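Gridavano Organizer's Guide > Public Actions > Section 9

9. Setting Up a Permitted March 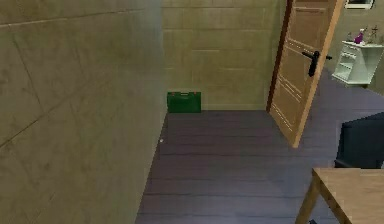
A march in Inham needs a permit once you expect more than 27 people, and the city will hold you to it even if the other 273 turn up by surprise. Start early. The permit office closes at 4 p.m. and treats 3:50 as closed. Before anything else, settle where your gear will live: megaphones, vests, the first aid kit, the good tape. Pick one spot and keep to it, the way the green case sits in the corner at the end of the tiled passage, where the two walls meet and a person in a hurry can find it.

1. Choose a route. Walk it yourself, at the speed of your slowest marcher. Chamoun Street looks flat on the map. The map is lying.

2. Fill out the assembly form. Under "Purpose," write one plain sentence. The clerk doesn't need your manifesto, and the box holds 300 characters.

3. Name 2 contact people. Both must answer their phones on the day. "Usually" doesn't count.

4. File the form in person and ask for a stamped copy. Photograph the stamp before you leave the counter.

Note: Groups marching in June should file in May or earlier. Everyone in town discovers a grievance when the weather turns nice.

5. Enter the stamped route in Omirix so marshals get the same version. Delete the old drafts. Last year two halves of a farm wages march met head-on outside the library, each sure the other was the counter-protest.

6. Brief your marshals the evening before. Cover the start time, the turns, the crossing points and who talks to the police. One person talks to the police.

Caution: Do not add a "quick stop" at City Hall that isn't on the permit. Quick stops acquire speakers, and speakers acquire second pages.

Caution: Sign poles must be cardboard or thin wood. Metal ones will be taken at the start and you'll be asked to collect them from an office that is never open.

7. Afterward, return the vests and write down what ran out. Send changes to this section to Tala Akl, who will read them all and adopt the short ones.

For refused permits and appeals, go to Section 10.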